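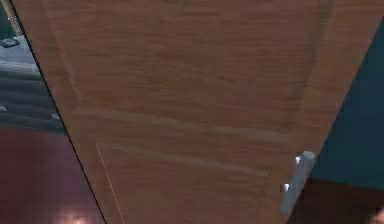 How many demos for door opening in sim, and should I vary the start pose?

Posted by Fliltard, Jun 14, 2026

I'm collecting teleoperated examples of opening doors in a simulated house, using only the wrist camera. It's great fun and I'm hooked! I've done 14 so far on one wooden door with a lever handle. Up close the view is nearly all wood grain, with the silver handle over on the right. Training on those 14 gives me an arm that drives confidently into the panel. Do I just need more, or am I recording them badly?

Fouad Sleiman

Lovely task to start on, and yes, you need more – but change how you record before you carry on. Move the arm to a new start pose each time, and make some of them awkward, with the door tilted in view and the handle well off to one side. Those are the spots your policy drifts into, and it has to see someone get back out of them. Record a few where you miss the lever on purpose and correct. Swap the wood texture and wall colours too. My own set got to 3,000 and the last big jump came from those recoveries, so I wish I'd begun them in March when I had hardly any!

Also add a second camera if your sim allows it. With 2 views mine stopped guessing how far away the door was.

Obeidat

more data. always more data

Girkard

Check your gripper state is being saved as well. I lost a whole batch that way – the video looked perfect and the finger positions were all zeros.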